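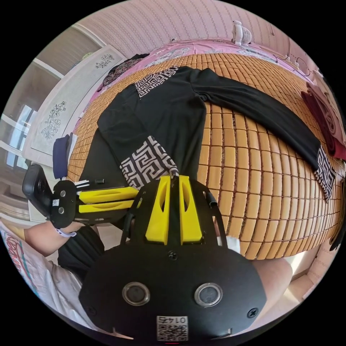 4. Recording rules for garment tasks

4.1 Scope of the rules

The rules in this section apply to all recordings of the Drirnero collection in which one person handles clothes with two hand-held grippers, one in each hand. They were written after the first collection period, which gave 3,074 recordings from private homes. When we reviewed this material, we found that many problems did not come from the devices. They came from small differences in how people prepared the place, started the task, and decided that the task was finished. The device manual from Trarna gives instructions for mounting and charging, but it says nothing on these points.

We use the words "must" and "should" in a strict way. A recording that breaks a "must" rule is removed from the training set. A recording that breaks a "should" rule is kept, and the reviewer adds a note to it. In the first version all rules were written with "must", and this was too severe for homes, where the space is often limited and the operator has no control over the furniture.

4.2 Preparation of the work surface

The operator must choose one flat surface and stay with it until the end of the session. A bed, a table, or a clean floor is accepted. Covers that belong to the home, such as a mat or a sheet, should remain in their usual place. We do not ask the operator to replace a patterned cover with a plain one. In our opinion the pattern is part of the task, and a policy trained only on plain surfaces will meet difficulties later.

Other clothes may stay on the surface if they leave enough free area for the garment to be spread completely. Finished clothes should be placed at the far side or at the end of the surface, and they must not be moved again during the same recording. Documents with a readable name or address must be taken away before the recording starts. The same is true for family photographs.

Loose bracelets and long sleeves were discussed for a long time between the two annotation sites, Dirico and Hrytsenko. The present rule is that a bracelet is permitted if it stays on the wrist and does not catch the fabric. Sleeves which cover the hand must be rolled up.

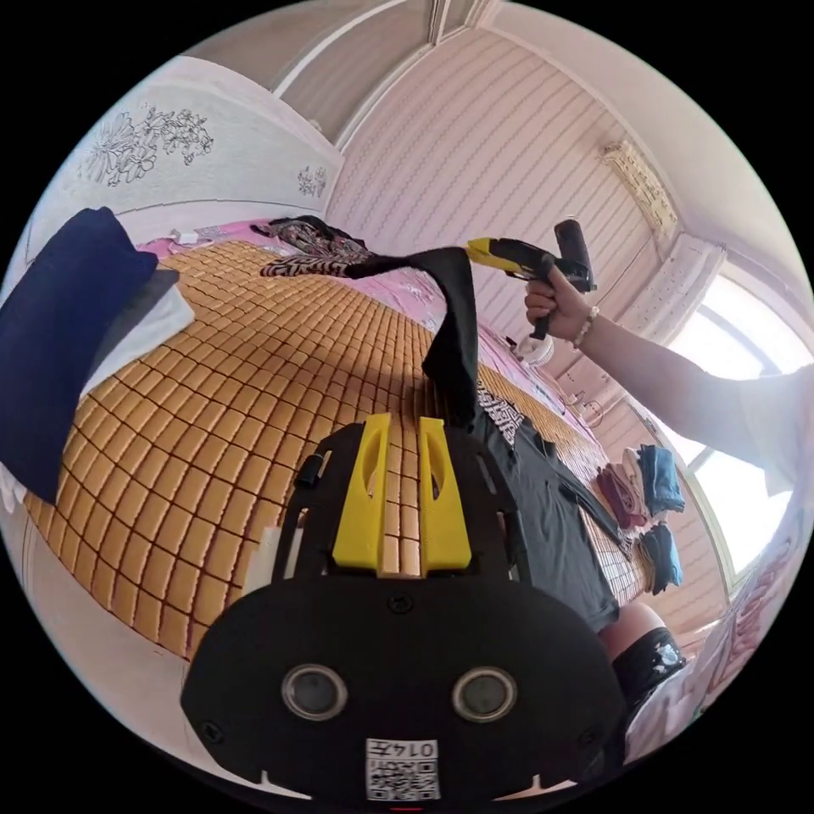 4.3 Handling of the garment

Each recording must begin with both grippers open and without contact to the garment. The operator then waits for 2 seconds. This short pause is used to align the two streams, and when it is missing the alignment has to be done by hand.

The garment must be touched only with the gripper fingers. It is natural to help with the knee or the free part of the hand when a sleeve slides away, and almost every new operator does this in the beginning. Such help must be avoided, as the contact is not measured and the learned motion will depend on a force that the robot does not have. If the operator has helped by mistake, the recording should be stopped and repeated from the pause.

For thin or narrow pieces, for example cords and straps, we recommend to close the fingers slowly and to lift only after the grasp is stable. A twisted piece 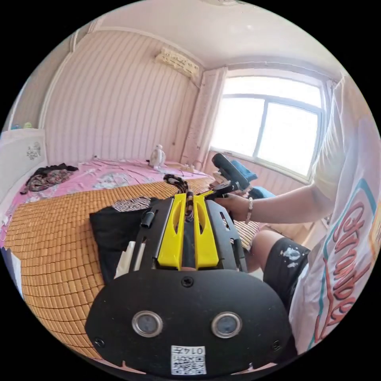 should be put down and grasped again at another point. Pulling it through closed fingers wears the pads, and it also makes the opening width difficult to interpret. Regrasping is not an error — it should stay in the recording, and operators must not cut it out afterwards.

The two grippers may come close to each other, but they must not be used to hold or push each other. When one gripper is resting, it should be kept near the surface so that its camera continues to see the work area.

4.4 End of the task and review

A folding task ends when the garment lies flat, both grippers are open, and the operator has moved the fingers away from the fabric. We do not require a particular shape of the fold. An earlier version asked for a rectangle, and operators spent much time on corrections which were of little value for training.

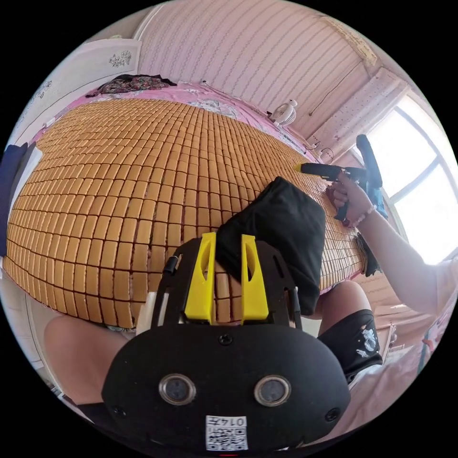
Figure 4. Folded black cloth on the bed mat, with one gripper at the near edge and the second in the operator's right hand.

Each recording is checked by one reviewer, and in doubtful cases by a second one from the other site. With the "must" rules applied to the material of the first period, roughly 2,000 recordings remained. The most frequent reason for removal was the missing pause at the start, followed by contact with the hand. Removed recordings are kept in a separate folder for 3 months, and the operator may ask for a new review in this time. The effect of the "should" notes on policy training is treated in Section 5.

Last updated: 2020-04-11
Contact | Copyright Drirnero project | Back to top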